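Lastthorpe, October, bench notes (glaze tests contd.)

Started 7.40, kiln still too warm to unload so did the weighing first. Batch 14 of the Unda white: same recipe as last time but with the new bag of whiting. 500 g dry, sieved twice. Came out thicker than I like, let it down with water until it ran off the brush properly. Wrote the final weight on the lid, 723, tub included.

Lament (the grey-blue) still crawling at the rims. Joonas thinks dust on the bisque, I think we're putting it on too thick. Wiped half the tiles with a damp sponge and left the other half alone, so we shoud know by the next firing. Please don't tidy them into one stack!!

Kristýna's colours for the spring range. She wants the yellow flat and strong, no speckle. 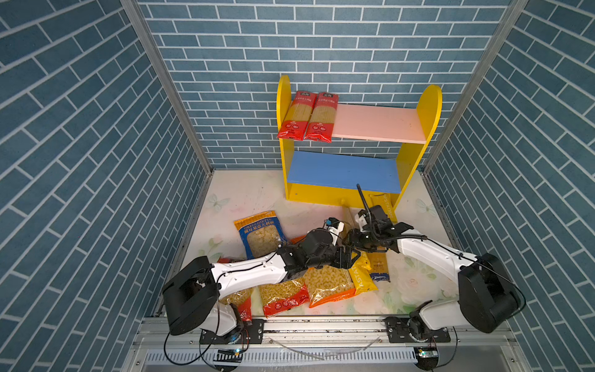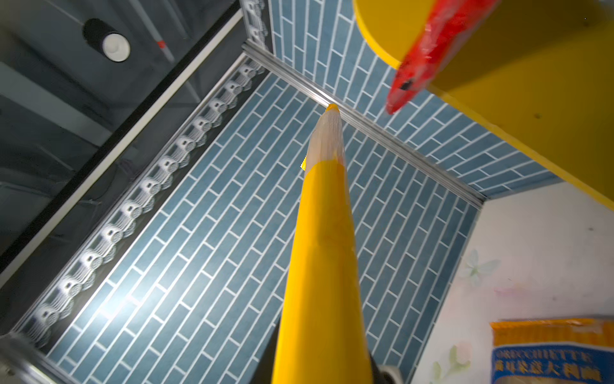 Yellow shelf unit first, then the yellow pencil. Blue brick pattern in both.

Nearest we have is Mota 16, which goes mustard wherever it pools. Try less iron, or leave the iron out and see. Pink can wait, we have no stain left and Joonas hasn't ordered any.

Opened kiln after lunch. Two tiles stuck to the shelf, my fault, glaze too near the foot. Ground them off, rewashed the shelf, drying by the window. Cone on the middle level bent further than the bottom one agian. Props need moving before we do anything with the big bowls.

To do: order stain, new sieve mesh, label the tubs on the SIDE as well as the lid.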